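Wistbridge Workshop Newsletter
Bench reports

Counter arm: wrist camera, finger pads and the clear plastic problem
Giuliana Usuga, 15 Aug 2022

The counter arm has been running on the kitchen side of the shop since spring. Members who only come in for the lathe may not have seen it, so a short summary of the hardware: a secondhand six-axis arm, a two-finger gripper built here, one small camera at the wrist and a second one higher up that covers the whole work area. Fredy Tello did the wiring and the motor drivers. Fredy Ticona wrote most of the motion code. I look after the cameras and the calibration, and Nandi Msimang machines whatever breaks.

The goal for this round was modest. The arm should find an open container on the counter, move over it, close on the wall near the rim, lift it and set it down again without tipping it. Solid-colored bowls and tubs were working by the end of the first month. Clear and tinted plastic was not, and most of the recent hours have gone there.
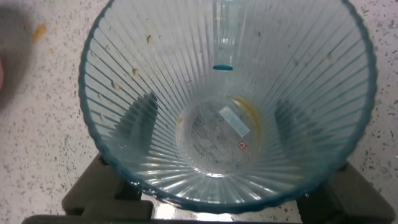 Rim detection on transparent parts is now done from directly overhead with the wrist camera, and the old side approach has been removed from the code. The side approach looked for the outline of the cup against whatever was behind it, and on a speckled counter that outline is close to useless. From above, the rim of a tinted cup reads as a thick dark teal ring, even where the wall below it is nearly invisible, and the fine vertical ribs run in toward the base like spokes. Ticona's routine fits an ellipse to the ring first, then checks that the bright and gray stripes converge somewhere inside it. If they do not, the fit is thrown out and the arm backs off and looks again. Crumbs on the wall do not bother the fit. A stain along the edge of the base can, as it produces a second, smaller curve, and the routine now discards anything well inside the first ring.

We logged 551 approach attempts on clear or tinted plastic with the new routine. Failures fall into two groups. In the first, a strong reflection on the counter next to the rim pulls the ellipse to one side and one finger lands on top of the rim. Moving the lamp helped. A polarizing filter would probably help more, but the filter we have does not fit the lens barrel and Gilberto Montoya is printing an adapter. In the second group the camera pose is simply wrong. The wrist bracket is printed and it creeps under load, enough to put the fingers off after a long session. Recalibrating at startup covers it for now. An aluminum bracket is on Nandi's list.

The finger pads were changed at the same time. The first set was hard rubber from the scrap bin and it slid on smooth walls. The current set is 6 mm silicone sheet, cut on the drag knife and bonded to the fingers. Grip force is limited in software by motor current. The limit is deliberately low, and thin cups still flex a little before the pads hold. 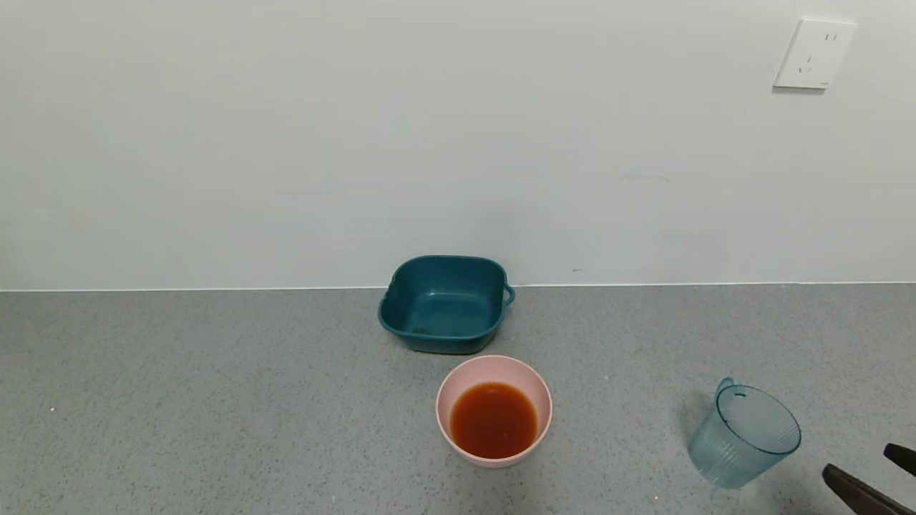 Counter setup from the upper camera: teal basin at the back, pink bowl in front of it, blue jug to the right with the gripper open beyond it.

Mixed layouts of this kind are the next stage. A single cup on a bare counter is a solved case as far as the fitting goes. Three containers close together are harder, mainly where one rim overlaps another from the upper camera's angle and the segmentation merges them into one blob. The bowl and basin pair does this regularly. The present fix is to let the upper camera propose a rough region and leave the real decision to the wrist camera after the arm has moved over it. That costs time on every cycle, and a better split would be welcome – anyone with segmentation experience should talk to Ticona.

Containers with liquid in them are handled as fixed obstacles. The planner keeps the fingers clear of them and no lift is attempted. Before that changes we want the acceleration limits rewritten, a drip tray under the base joint and the driver board moved off the counter level. Tello has the enclosure drawn up.

Smaller items:

The planner and calibration scripts are in the shared folder under Semesley, which is what the project has been called since the first build. Please do not edit the calibration file by hand.

The emergency stop is now on a longer cable and hangs on the left side of the counter. Test it before every session and write the result in the log.

Wrist camera images are stored at full size and over 2,000 of them are on the shop drive. Older runs will be moved to the backup disk in October.

Wanted: a spare wrist camera cable, thin jacket, right-angle connector at one end.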